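Skeken Resource Library
Workshop and Office Tips for Small Organizations

Keeping a Website Healthy Between Redesigns

Most of the organizations Skeken works with are small manufacturers, repair shops and community workshops. They tend to invest in a new website every few years and leave it alone in the meantime. The following tips are intended for the person who has been handed the login and asked to look after the site along with other duties. No programming knowledge is assumed.

The tips may be followed in any order. Organizations that have not reviewed their site in the past year are advised to begin with the inventory.

Make an inventory of every page

Open a blank spreadsheet and list each page on the site, one per row. Record the page title, the web address, the name of the department responsible and the month in which the text was last checked. Include pages that do not appear in the main menu. Old event notices, thank-you pages and landing pages from past campaigns are often still public, and search engines continue to show them.

When the Hikurness tool library carried out this exercise with our staff, the inventory came to 295 pages. The organization had expected fewer than half that number. Many of the extra pages were class announcements that had been copied from one season to the next.

Mark each row with one of three decisions: keep, revise or remove. A page marked "revise" should also carry a due month. Without one, it will still be marked "revise" at the next review.

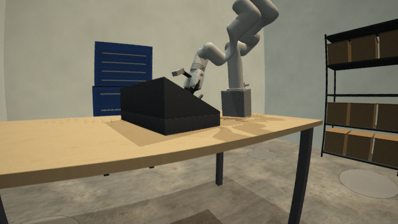 Pages marked "remove" should not simply be deleted. Before taking a page down, check whether other pages link to it, and set up a redirect to the closest current page. Most content management systems offer redirects either as a built-in setting or as a small add-on. If neither is available, ask the hosting company to enter them. Keep a list of all redirects in a second tab of the same spreadsheet.

Write page titles for visitors

A page title should tell a visitor what is on the page before it is opened. Titles such as "Services" or "Information" are of little use in a list of search results. "Blade Sharpening and Tool Repair" is better, and adding the name of the town is better still if the organization serves local customers.

Keep titles under 70 characters where possible. Longer titles are usually shortened in search results, and the words that are lost may be the important ones. Place the organization's name at the end of the title – visitors who already know the name will find the site without it.

Internal names for programs cause particular difficulty. If a program is known to staff by an abbreviation, spell it out in the title and in the first sentence of the page.

Reduce the number of menu items

The main menu should contain no more than 8 items. Menus grow because each department asks for a place in them, and items are seldom taken out. Review the visitor statistics for the past year and move rarely used pages to the footer or to a parent page.

Drop-down menus should open with a click or a tap. Menus that open when the pointer passes over them are difficult to use on a tablet and for visitors with limited hand control. Test the menu with the keyboard alone, using the Tab and Enter keys. Every item should be reachable, and it should always be clear which item is selected.

Prepare photographs before uploading them

Large image files are the most common cause of slow pages on the sites we review. A photograph taken with a current phone is several times wider than any web page will display it.

1. Make a copy of the original and store the original elsewhere.

2. Crop the copy to the shape required by the page template.

3. Reduce the width to the largest size the template will use. The web developer can supply this figure.

4. Save the file under a plain name using lowercase letters and hyphens. Avoid spaces, dates in mixed formats and the word "final."

5. Upload the file and enter alternative text in the field provided. One sentence is usually sufficient.

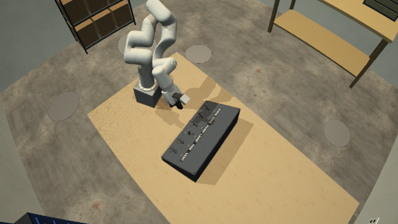
6. View the finished page on a phone using mobile data, with the wireless network turned off. If there is a noticeable wait, reduce the file again.

Check contact forms every month

Send a test message through each form on the first working morning of the month and confirm that it arrives. Forms can stop working after a software update or a change of email provider, and visitors will rarely report the fault. Gallagher, a cabinet hardware supplier, found in March that its quotation form was still delivering to a mailbox closed the previous fall.

Review the questions at the same time. A first inquiry seldom requires more than a name, an email address and a message. Each additional required field should have a person on staff who uses the answer.

Agree on who may publish

Smaller organizations often share a single administrator login. Separate accounts should be created for each person, with the lowest level of access that allows the work to be done. Remove accounts promptly when staff leave, including those of outside contractors.

It is also useful to have a short written procedure, kept to one page, stating who drafts text, who checks it and who publishes it. Postia, a furniture repair cooperative, keeps its procedure pinned beside the office telephone together with the support number for the hosting company.

Keep renewals in one place

Record the renewal month of the domain name, the hosting plan, the security certificate and any paid add-ons. Enter each in a shared calendar with a reminder one month ahead. The domain name should be registered to the organization itself, using a general office address – a registration held under the personal email of a former employee can take weeks to recover.

Related tips

Choosing a newsletter schedule
Writing alternative text
Moving to a new hosting company
What to ask for in a design proposal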